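To: Skomau Outdoor Centre members list
Date: 10 February 2025
Subject: Re: Storage of winter clothing in the Gresanon hut

On behalf of the Zeleke branch, a member wrote:

> Our branch would be grateful for guidance on the shared clothing
> kept at the Gresanon hut. On our last visit several of the down
> jackets had a musty smell, and two had gone flat at the shoulders.
> Should they be washed each spring, and if so, by whom? We would also
> like to know if they may be left in their stuff sacks over the summer.

The equipment office thanks the Zeleke branch for its enquiry. As other branches have raised similar points, the reply is sent to the whole list.

Down clothing belonging to the centre should be washed once a year, at the close of the winter season, and at other times only if it is badly soiled. Small marks on collars and cuffs may be cleaned with a damp cloth and a little mild soap. Branches are asked not to use ordinary washing powder or fabric softener, both of which can harm the filling.

Jackets may be washed at 30 degrees or as the care label directs, whichever is lower, and no more than 2 at a time. Drying takes much longer than most people expect. A low heat should be used, and the jackets taken out and shaken by hand at intervals until no lumps can be felt. A jacket that seems dry on the outside may still be damp within — it should be left in a warm room overnight before it is put away.

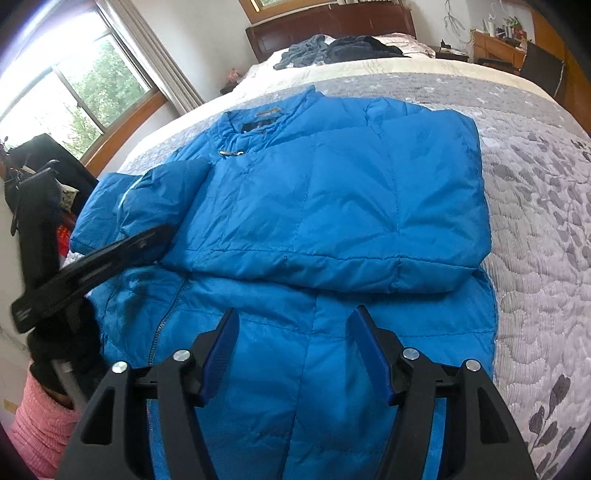
Stuff sacks are intended for carrying and are not suitable for summer storage. From June onwards all down items should be kept in the large cotton bags supplied to each hut, placed on the upper shelves and not pressed down. The Gresanon hut was issued with 21 such bags. If any are missing, please inform the office and replacements will be sent with the next delivery.

Flat patches at the shoulders are usually caused by rucksack straps and will often recover after washing and careful drying. Where they do not, the item should be labelled and returned to the Miko store for inspection. Members are asked not to attempt repairs to seams themselves, although small tears may be covered with repair tape.

The cost of cleaning is met from the general equipment fund, and receipts should be submitted within 27 days of payment. Branches wishing to use a commercial laundry must obtain approval from this office beforehand.

Replies of general interest may be sent to the list. Requests for bags or tape should be addressed to the office directly.

Equipment Office
Skomau Outdoor Centre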